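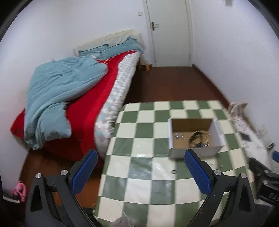 Karton auf dem Tisch, grün-cremefarbene Decke

Hirneck schrieb:
Moin. Ich will eine Kette aus Holzperlen neu auffädeln, bisher Gummi 0,8 mm. Das Zeug leiert nach einem Sommer aus. Geplant ist gewachster Polyesterfaden mit Schiebeknoten. Spricht etwas dagegen?

Rastell schrieb:
Ja, die Bohrkanten. Holzperlen sind innen selten entgratet, Polyester scheuert dort durch. Nimm Edelstahllitze, 0,45 mm, nylonummantelt, mit Quetschperlen.

Vasilakis schrieb:
Widerspruch. Litze knickt bei kleinen Radien und bleibt dann krumm. Am Hals geht das, am Handgelenk nicht. Bohrungen mit der Rundfeile brechen, fertig.
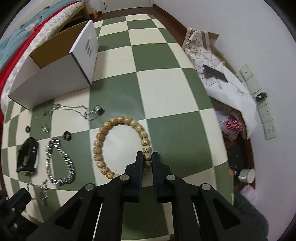
Armband aus Holzperlen, hellbraun mit dunklen Sprenkeln

Rastell schrieb:
Rundfeile bei 28 Perlen, viel Vergnügen. Meine Litze von Kukidero hält seit August, Knicke: keine.

Vasilakis schrieb:
Ein Armband ist keine Statistik. Welcher Innendurchmesser?

Rastell schrieb:
50 mm, mit Magnetverschluss.

Hirneck schrieb:
Verschluss will ich nicht, es soll über die Hand gehen. Damit fällt Litze raus. Ölt ihr vor oder nach dem Auffädeln?

Vasilakis schrieb:
Vorher — Leinöl dünn, drei Tage aushärten lassen. Getränkte Lappen ausgebreitet trocknen, Selbstentzündung.

Rastell schrieb:
Bei Hautkontakt würde ich Hartwachs nehmen. Leinöl dunkelt nach.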